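4.2 Wiedersehen vor der Kamera

Besonders gefreut hat uns, wie deutlich sich der zweite Termin vom ersten abhebt! Von 485 Familien, die das Studio Stusholm als Neugeborene porträtiert hatte, kamen 28 schon im Januar wieder - und die Kinder suchten den Blick der Fotografin viel länger. Im Studio Vukine fanden wir dasselbe Muster, dort sogar bei Geschwisterbildern.

Abb. 3

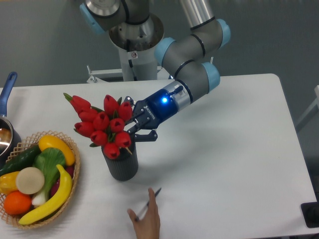

Wann eignet sich der zweite Termin am besten?
Sobald das Kind frei sitzt, denn dann gelingen Porträts auf Augenhöhe fast von selbst.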